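The Second Life of a Linen Town

For most of a century, if you slept well in Hetlow, you slept on cloth woven six streets from your bed. The Aebischer mill closed, the looms went for scrap, and people assumed that was that. Then last July the doors opened again, and I have been smitten ever since!

The new weavers rent one bay of the old building, with 6 looms and a view of the river. They make dish towels, bedsheets and a heavy gray apron cloth that gets softer every time you wash it (mine is up to its tenth wash and I'm a little in love with it). On my first visit I stayed four hours and missed two trains home.
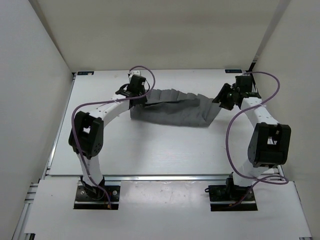

From Field to Thread

The flax comes from Ordale, a long green valley where farmers had given up on it decades ago. This year they planted 100 acres. It flowers in the morning, a pale blue that fades by lunch, so get up early — really early — if you want to see it.

After harvest the stalks lie in the field until dew loosens the fibers. Then comes combing, spinning and a slow trip over the hill to Hetlow by way of Fleststead, where the yarn is boiled and bleached. One full warp takes 2,070 threads, every one of them tied on by hand. I tried it, managed nine knots and had to sit down with a cup of tea.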